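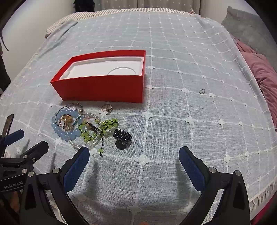 The box with its insert, and the pieces to be stored

Storing mixed jewellery in a rigid box with a moulded insert

Posted in Home storage, 15 June 2021

I have a red rectangular box left over from a product purchase. It has a white moulded insert with one long channel and a shallow round recess towards the right-hand end. There is no lid. I would like to use it for the jewellery on the bed in front of it: beaded bracelets in light blue and lime green, a thin one with dark and teal beads, a strand of small white beads, a chunky gold ring and a small gold ring with clear stones. At present most of it is in one tangle.

Should the insert stay in or come out? And is there a way of separating the strands without cutting anything? The green bracelet is on black cord with a loose tail, and the tail catches on everything.

Toltden

Take the insert out. It was shaped for one object and you have several. Line the base with felt and fit card dividers.

Elent

I would keep the insert, at least to begin with. The long channel will take strands laid straight, and the round recess is a reasonable place for rings. Dividers in an open box tend to lift unless they are glued, and a strand will work its way underneath.

Untangle first. Lay the pile on a flat, smooth surface such as a tray or a sheet of paper. A woven bedspread is a poor choice, as settings with stones catch in the raised threads and small parts are easily lost in the weave. Then:

Remove the rings. The chunky one is holding several strands together and should come out before anything else is pulled.
Free the cord tail next, working from its loose end back towards the knot.
Loosen the remaining strands by pushing them inwards. Pulling outwards tightens the crossings.
Use a blunt needle for any knot in the thin strands. Do not use oil on cord.

Mine took 19 minutes for a similar quantity.

Once separate, tie each bracelet flat with a short length of cotton or put it in its own small paper envelope. The stone-set ring should have its own pouch, as stones will scratch beads and plated metal. Hair claws should be kept elsewhere. The teeth hook cord very effectively.

For a cover, cut 2 mm greyboard to the outside dimensions and add a strip of card on each side, 8 mm deep, to locate it over the rim.

Gebreyes

Agree with Elent on the order of work. Check the thread near the knots before putting anything away. If it has gone fluffy, restring it. Dastport sell elastic and waxed cord by the metre.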